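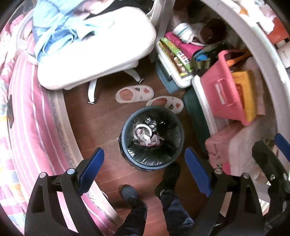 Wastebasket

A wastebasket is a small open container kept indoors for dry household or office trash. It is also called a wastepaper basket, a trash can or, in older American usage, a scrap basket. It is smaller than a kitchen garbage can, usually has no lid, and is emptied into a larger container before the trash leaves the building. Wastebaskets are common in bedrooms, bathrooms, studies, classrooms and offices.

Name

The word "basket" comes from the woven containers once used for scrap paper. It stayed in use after metal and plastic took over, and a molded plastic bucket is still sold as a wastebasket. In everyday speech "trash can" is more frequent and covers both the indoor and the outdoor kind. "Bin" is the usual British term.

Form and materials

Most wastebaskets are round, oval or rectangular and slightly wider at the top than at the base. The taper lets empty baskets nest in one another for shipping and storage. Round baskets are easy to place in open floor space and have no corners to catch dust. Rectangular ones fit flush against a wall or between a desk and a shelf.

Plastic is the most common material. It is light, does not rust and can be rinsed in a tub. Steel baskets, either solid or made of wire mesh, are found more often in offices. Woven baskets of willow, rattan or seagrass are still made, mainly for bedrooms and living rooms, and are often given a removable inner container so that small pieces do not fall through the weave. Wood and leather versions are sold as desk furniture.

Bedroom and bathroom models generally hold between one and three gallons. Office models are larger, and anything above ten gallons is normally classed as a garbage can.

Liners

A liner is a thin plastic bag placed inside the basket, with its top edge folded outward over the rim. The fold holds the bag open and keeps it from sliding down as trash is added. Liners are sold in white, clear and black. Black hides the contents, while clear bags are preferred in some offices where papers or small items may be thrown out by mistake.

A bag that is too large for the basket can be gathered at one side and knotted, or held by a ring. The Hendura basket, a plastic model with a separate clip-on ring, hides the edge of the bag completely. Grocery bags are often reused as liners in small baskets – a practice that has become less common in places where stores no longer give them out.

Some households use no liner at all and simply tip the paper out. This works for dry trash only.

Contents

A bedroom wastebasket collects mostly light, bulky trash: tissues, wrappers, clothing tags, receipts, cotton pads and the ends of tape rolls. Tissues take up a great deal of room for their weight, and a basket may look full when it holds very little. Pressing the contents down once or twice delays emptying.

Food scraps are better taken to the kitchen, where the trash goes out more often. Batteries, broken glass, razor blades and aerosol cans should not go into an open basket. Small metal objects such as keys, clips and jewelry are easily lost among tissues, so it is worth looking through the top of the pile before the bag is tied.

Placement

In a bedroom the basket usually stands beside the bed or next to a desk, within reach of the chair. A basket in the open floor is easy to hit but also easy to kick over, and rolling desk chairs are a frequent cause of spills. Hard floors such as wood are simpler to clean after a spill than carpet, though a metal base can scratch them unless it has a rubber or felt edge.

In her household guide "The Room in Order", Maricruz Escobedo recommends one basket for each place where a person regularly sits, including shared rooms. Kohei Hoshino's "Small Bedrooms" takes the opposite view and allows one per room, placed near the door.

Emptying and cleaning

Small baskets are generally emptied once or twice a week. The bag is lifted by its folded edge, tied and carried out, and a new one is fitted. Spare liners can be kept flat in the bottom of the basket, under the one in use.

Plastic baskets are washed with warm water and dish soap and dried fully before a new liner goes in. Woven baskets are brushed or vacuumed and should not be soaked.

See also

Garbage can
Bin bag
Paper shredder
Recycling bin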